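Packaging Basics, Handout 2: Reading a Printed Pack
Cârstea course notes, 5 February 2020

Welcome back! In January we looked at plain cartons. Now we get to color, and orange is a wonderful place to start - it's loud, warm and very hard to ignore on a shelf.
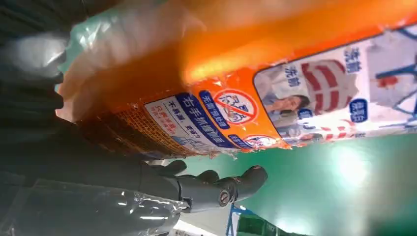
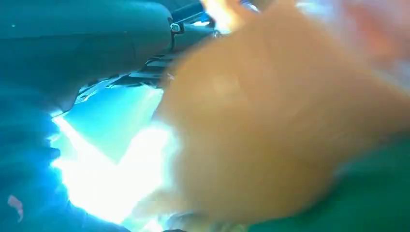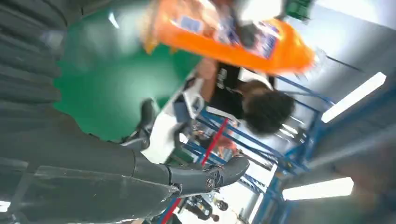
Fig. 3. Orange at three distances. Lettering and warning signs show in the first view, soft color alone in the second, and a white and blue label area in the third.

Look at how the white panels and the blue banner in the first view stand out against the orange. Glare matters too: glossy film goes pale where light hits it, so keep small type away from the widest curve.

For next time
Bring 2 empty packs, one glossy and one matte.
Sketch the front of each from across the room, then again up close.
Read Moler, page 42, on warning icons. It's a great chapter!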